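### 3.2 Clutter on a shared surface

Owners of small objects tend to describe their tables as "mostly clear." We asked households in Virnville to rate their own surfaces on this point, and 85 of them chose the most flattering option available. The diaries they kept through January tell a less flattering story, with 440 entries in which something had to be moved before anything else could be set down.

Following Nic Giolla and Kong, we distinguish *parked* objects, which have a place elsewhere, from *resident* objects, which have given up on one. Cups are the classic parked object. Plush toys are harder. Two of our coders (K. Kılıçarslan and D. Ó Briain) disagreed about them for most of a month, and the codebook still carries both opinions -- the second in a footnote longer than the entry.
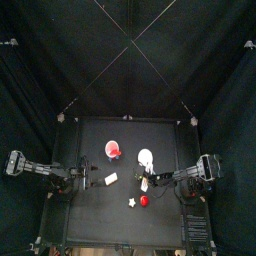 **Figure 4.** Cup and plush toy on a black square tabletop, with a red item over the cup's rim.

The cup in Figure 4 raises a further difficulty. Its inside is red and so is the thing draped over the rim, and our scheme, drafted with great confidence, had no code for an object resting on another object. We now record such cases as *stacked*, and the small blue item beneath the red one inherits the same code. The white toy to the right is entered on its own as resident, over Ó Briain's objection.

Stacked cases were rare in the Lenihan pilot, where each diary was capped at 400 words and participants seem to have spent them on mail.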